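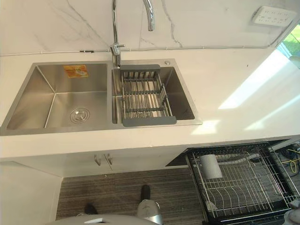 Two bowls are better than one, or so every kitchen showroom has been telling us since before I could reach a faucet. The argument came up again at Pudwood this spring when the shared kitchen was redone, and I was the only person in the room who asked what the second bowl was for. The answer was "rinsing," said in the tone people use when they have never thought about it. So a double sink is what we have, with the big bowl on the left, a smaller one on the right, and a pull-out rack with gray ends already sitting across the small one, so I suppose the question of what it's for has been settled: it holds up the rack. The counter to the right of it is the part I would have fought for. It's wide, it gets the sun from the window, and you can put down a full roasting pan and still have room for your elbows.

The whole job came to 3,066 dollars for our share, of which 1,496 went on the sink, faucet and fitting. I mention it because Shirley Bainbridge asked me to and because I'd like it in print somewhere. Gradier quoted us, Gradier did the work, and the work is tidy. My complaint is with the sales talk.

Take the faucet. A tall gooseneck is supposed to let you fill a stockpot without tipping it. Fine. I own one stockpot and use it at Thanksgiving. The rest of the year a tall spout means the water has farther to fall before it hits a spoon, and anyone who has rinsed a spoon under one knows where that water goes next. Ohemaa Gbeho says I should turn the lever down. I have tried turning the lever down. You get less water on your shirt and it takes longer to arrive.

The rack I was ready to dislike. I have had three of these expanding things at home and all of them ended their lives in the garage holding paintbrushes. The usual trouble is the sliding part, which works beautifully in the store and then lets go of one rim as soon as you set a casserole on it. I'll say this much for ours, it goes from the front rim to the back and leaves you a fair view of the bottom of the bowl, so a teaspoon that gets through is a teaspoon you can find. Chiharu Ichikawa uses it for washing greens and swears by it. I'd like to hear from her again in October.

There's also a small round button on the back edge of the sink. I have heard that it works the drain and I have heard that it's for soap, from two people equally sure of themselves. If you know, write in.

One more item before I leave the sink alone. The sticker on the back wall of the big bowl, orange, just under the rim. Somebody please take it off. Warm water and a thumbnail, a little cooking oil if it leaves gum behind. No scrapers. Brushed steel shows every scratch and it will show yours for as long as we all live here.
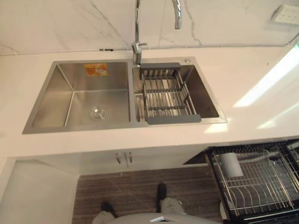 And Now the Dishwasher

Declan Ashworth wants it known that he's in favor of the dishwasher. I am reporting this fairly. He says a full load uses less water than I use standing at the sink, and that I could look it up. I did look it up, and found the claim repeated all over the place by people who sell dishwashers. It may well be true. I'd only point out that the comparison always seems to be with a person who leaves the faucet running the whole time, and I was raised by a woman who would have turned it off at the main.

What I will argue about is loading. The Mikkelsen booklet has a drawing of a lower rack filled with identical plates, all the same size, all facing the same way, like choir robes on a rail. We don't own identical plates. We own what was left behind by everyone who has moved out of Pudwood, plus the blue ones from Prundthorpe that are too deep for any rack ever made.
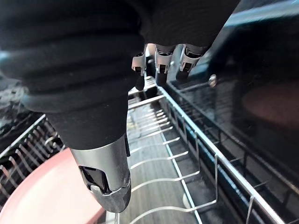 Prundthorpe & Pudwood Newsletter, Page 2

Those curved wire tines down the middle of the rack are the part that matters, and the part people ignore. A plate goes between two of them. One plate. If you push a second one into the same gap you have made a sandwich, and the inside of a sandwich doesn't get washed. The blue bowls won't stand up between the tines at all. Lay them along the side at a slant, open side down, or do what I do and wash them by hand in the big bowl.

Other points, from a person who has unloaded it more often than he has loaded it:

Scrape, don't rinse. The booklet says so and for once I agree with it, although I notice that rinsing was the entire case for buying a second bowl.

Wooden spoons stay out. So does Shirley's bread knife, which she has asked me to mention by name.

Nothing tall at the front. If you can't slide the rack in with one finger, something is sticking up.

The tablets are a racket. We were offered a box of 2,000 at what Declan calls a very good price. I make that several years of tablets in a cupboard that already leans. Plain powder has done the job in my own kitchen for as long as I've had a machine, and you can use half as much when the load is only cups.

Ohemaa thinks I should give the new kitchen a fair chance before complaining in print. I have used it every morning since it opened, generally before seven, and I think that's fair. The counter is very good. The sink is one bowl too many. On the dishwasher I'm waiting to see the next water bill, and Declan has agreed to let me open it.

Keith Penrose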